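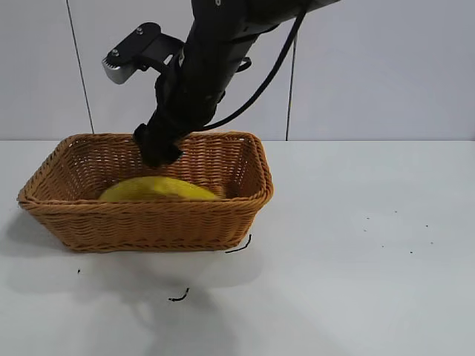 I have been meaning to write about baskets for a long time, and in February I finally had a reason, when I decided to put some order in our hall cupboard. In my first language we have one word for basket and use it for everything. In English I learned there are hampers, trays, bins, caddies and punnets, and I still mix them up when I speak. For me the useful kind is the plain rectangular one, tan going to orange-brown, with a tight weave and a thick rolled rim all the way around the top. The sides lean out a little from the base, so the opening is wider than the bottom, and this small difference matters very much when you measure a shelf.

I know it because I measured wrong. Our shelf has 300 millimetres of depth, and the basket I brought home first said 300 on its label. I was happy, I thought it was made for us. But the label gave the size of the base. At the rim it was wider, and the cupboard door would not close. I tried it turned the other way, then I tried to press it, which you should not do with a weave, and then I took it back to the shop. The lady at the counter was kind and said many people do the same.

The cupboard is in the flat in Urnthorpe, where we moved last winter. It is the only storage we have outside the kitchen, so everything lives there: light bulbs, winter gloves, the iron, medicines, old chargers, the sewing things, wrapping paper, and a bag with other bags inside. Before, I kept it all in cardboard boxes from the move. Cardboard is good for moving but bad for living. You cannot pull it by the edge many times before the edge becomes soft, and after some months the bottom opens.

I started by taking everything out and laying it on the floor of the hall. I do not recommend to do this in the evening. At nine o'clock I still could not reach the bathroom without stepping over the iron. Then I made groups. I did not follow any system from a book. I only asked myself which things I look for at the same time. When I look for a light bulb, I also need the small screwdriver, so they went together. When I look for the thread I want the scissors, the good ones, which are not allowed to cut paper.

For the middle shelves I bought three baskets from the Gruven range. They are not expensive, and the weave is quite close, so a button or a needle case does not fall through. I cannot say if they are natural or synthetic, because the label got wet in my bag and I could not read it any more. They smell of nothing. My mother's baskets always smelled like hay, and I will admit I was a little sorry.

On the top shelf I put two Menon boxes with lids, made of grey felt. They are for the things we need once a year. I can reach them only from a step stool, and with a lid the dust stays outside. The felt is soft and pleasant, but it collects lint, and if you have a cat I would choose another material. On the floor of the cupboard stands the old Trander crate, which came with us from the last flat. It is ugly and very strong. The iron and the toolbox are in there, and it can stay ugly because the door is closed.

A few things I learned about using woven baskets, maybe they help somebody. I put a piece of cotton cloth on the bottom, cut a bit bigger than the base, so that the edges go up the sides. Small things do not catch in the weave then, and the cloth can be washed. I do not fill the basket higher than the rim. If it is fuller than this, you must lift it down each time to see what is underneath, and after two weeks you stop doing it. Heavy things go at the back, light ones at the front, so it does not tip when you pull it half out. For cleaning I use a dry paintbrush, the flat kind for walls, and I brush along the weave. A damp cloth is fine for the rim, where the hands touch it, but afterwards I leave the basket near the open window for the afternoon.

About labels I am still not decided. I tied small paper tags to the rims with string, and they look nice, but they turn around and show the empty side. My husband says we both know what is inside by the colour of the cloth. This is true for him. I always open the sewing one when I want a bulb.

It was not a big spending. I kept the receipts, and for the baskets, the two boxes, the cloth and one packet of tags it came to some 220 dollars, more than I planned — I had planned for two baskets only. The third is for the gloves and scarves, and it sits on the lowest shelf where we can drop them in when we come home.

Next I want to do the shelf above the washing machine. It is narrow and a pipe goes across it, so this time I will measure at the top and at the bottom, and also behind the pipe. If you know a basket with straight sides, not very deep, please write me in the comments where you found it.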